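I spent a morning in August at the Hanrahan open day, mostly because my 401(k) has been with them for years and I'd never once seen where the mail comes from. They run the recordkeeping for a bunch of smaller employers out of an office park in Tritisgate. You sign in, you get a sticker, you get a bagel. Good bagel, too!

There were more than 80 of us, mainly people close to retirement, plus a few who looked like they'd just started a first job and been told to come. The opening talk was on the new default fund, called Stunine, which is a target-date thing that slowly moves you out of stocks as you get older. I liked that they put the fees on the second slide and didn't make us dig for them. I liked it less that the fee has 2 parts and you have to add them up yourself. 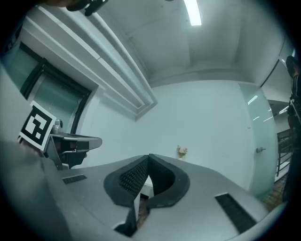

My first stop after the talk was the annuity session, and I went in grumpy. My brother-in-law bought one years ago and has complained about the surrender charge at every Thanksgiving since. The woman running it was very patient with me and drew out what happens if you put in half your balance and leave the rest invested. Somewhere in there I drifted off (my fault, it was the bagel) and sat looking at the brownish patterned floor, then came back just as she got to survivor benefits. Ask about those. The payment drops quite a bit if you want your spouse covered for the full amount, and I had no idea.

Next up was Reinaldo Bezerra, who handles the rollovers. He had a stack of old paperwork from people who changed jobs and left small accounts behind, names blacked out, and one of them had been sitting in cash for so long it made me wince. His advice was to call the old plan first, ask for a direct transfer, and never let them mail the check to you made out in your own name. He said that twice. Somebody asked about loans from the plan and he pulled a face, then gave a fair answer - they can be okay if you're sure you're staying put, but if you leave the job the balance can come due a lot sooner than you'd like.

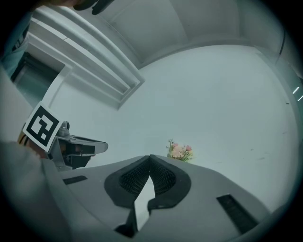

Drawdown was the part I came for, and it got the longest slot. They ran the same couple through 6 different market histories, using their planning software, Rarnier, and in one of them the money was gone well before the end. Kind of sobering. There was plenty of plain white wall to stare at while that sank in. What helped that couple most was cutting back a little in the bad years, and I asked how much "a little" was. On their numbers it came to 200 dollars a month. We could manage that, I think, if we gave up the second car.

A few gripes. The Social Security talk was at the same time as the one on taxes, so I had to pick (I picked taxes, and half of it was over my head). The parking is terrible. And the handouts were printed in gray type so small that the man next to me was reading his with his phone.

I came home with a folder, a pen, and a form to change my beneficiary, which still has my mother on it. The form's on the kitchen counter. They're doing another open day in the spring and I've put us both down for it, Social Security talk first this time.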